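Module 4, handout 2: Cable wear and lost grip
Tutor: Detlef Fröhlich

Read the Ornell incident report before Tuesday. It runs to four pages and blames "operator technique" on three of them. I would not take that at face value.

What we know: during a bench trial the needle turned in the jaws under load. The console showed full grip throughout. The jaws were rated for 2,000 closing cycles and the log gave 400, so the maker ruled out wear. But the log counts full closures only. Half closures, which make up most of a suturing session, go unrecorded. Sandberg's reply does not mention this.

Note too that the grip figure is worked out from motor current. There is no sensor at the tip. If a cable stretches or frays, the motor may pull as hard as ever and the number stays healthy.
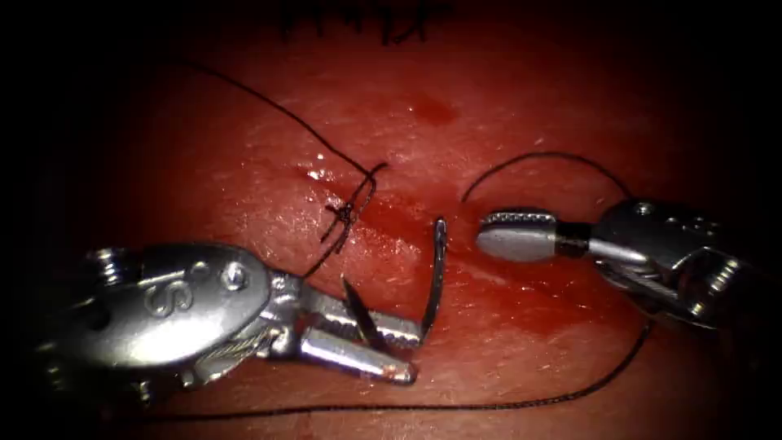

Cable inspection is the weak point of the whole maintenance schedule. The manual asks for a visual check "where accessible", a phrase that lets everyone off. On the left-hand instrument a section of braided cable shows along the wrist, beneath the raised S, and the rest you must take on trust. Would you sign for it?

For the seminar: write half a page on what the log should have recorded, and who gains from leaving it as it is.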